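Tags: Set-up guide, Planning & purchasing
3 comments | 12 shares

Section 2. Before you place an order

Read this section before you sign anything. It was written for the Goltevon two-arm bench cell, but most of it holds for any cell of this size. Kristof Van Hecke revised it in June after two sites bought the wrong table.

2.1 Decide whether you need two arms

1. Write down the job in one sentence. If you can't, stop and come back when you can.
2. Mark each step that needs two arms at the same moment. Picking up with one and then picking up with the other doesn't count.
3. If fewer than 4 steps are marked, price a single arm first.

Note: Sales staff will tell you a second arm halves the time. Ask to see that on your own objects. In our experience the arms spend a good while keeping out of each other's way.

2.2 Work out the real cost

1. Start with the quoted price for arms and grippers.
2. Add the frame, rails, mounting plates, wall panels and cameras. On the Lerkby quote these were listed as "accessories" on the last page.
3. Add spare gripper fingers and cables. Cables wear where they bend.
4. Set aside 360 hours of staff time for the first job. The Jirura brochure says a cell is "ready in a day". It may be ready to switch on.
5. Keep a sum back for things the cell will drop.

Caution: Do not count savings in the first year's budget. The Bodin site did, and had to ask for more money before the cell had run 1000 cycles.

2.3 Ask for a useful demonstration

1. Send your own objects to the supplier. Blocks and foam cubes prove very little.
2. Include something with a stem, something shiny and something that has to be hung up or stood on its foot.
3. Ask for some of the objects to start on their side.
4. Ask for a full, uncut recording, with failures left in. We asked for 157 attempts in a row and were offered a two-minute highlights film.
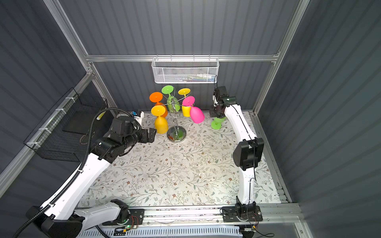

Fig. 2-1. Glass rack task, two arms. Plastic wine glasses on the rack and on the cloth.

5. Ask how the result changes with real glass. Plastic is a fair place to start, but get a separate price and a separate result for anything breakable.
6. Ask who puts the objects back between attempts, and add that person's time to 2.2, step 4.

Note: A patterned cloth or a mirrored base may make life harder for the cameras. If your bench has either, the demonstration should too.

If the supplier won't agree to steps 1 and 4, do not go on to Section 3.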